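Guidance for staff of the Nondoddale Records Office, revised 5/11/24

# How to Clear and Reassign a Shared Desk

Shared desks must be cleared before they are assigned to another member of staff. The procedure below applies to all desks on the second floor, including those used by the Vashisht reading group. It should take no more than one morning.

## Before you begin

Obtain a desk release form from Ritu Dhillon in Room 909. The form must show the desk number and the name of the departing user. Desks without a completed form may not be cleared, even when they seem to be out of use.

## Step 1: Sort the papers

Remove all papers from the desk and its drawers. Divide them into office records, personal papers and waste. Office records go back to the file room with a transfer slip. Personal papers are placed in an envelope, sealed and kept for the owner until the end of December.

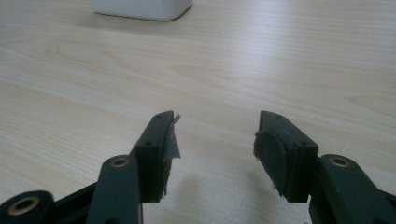
Papers that carry names, addresses or account numbers must go in the locked shredding bin. Do not leave them in an open tray overnight.

## Step 2: Return equipment

Telephones, chargers and keyboards are returned to the equipment desk on extension 693. Label each item with the desk number before it leaves the room. Cables that pass through the desktop should be unplugged at the wall first and then drawn up slowly from above.

## Step 3: Clean the surface

Wipe the desktop with a damp cloth and a small amount of mild soap. Dry it at once. Solvents and rough pads are not permitted on any wood finish. Small supplies that will remain with the desk may be kept in one open container.

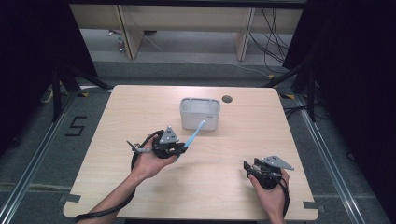

*Small open plastic container on a light wood tabletop, with the cable hole to its right.*

## Step 4: Sign off

Sign the release form and return it to Room 909. Nkrumah Abubakari will inspect the desk and update the seating plan. The new user may move in once the plan has been posted.

Damage to a desk should be noted on the back of the form. Repairs expected to cost more than $2000 need written approval before any work is ordered.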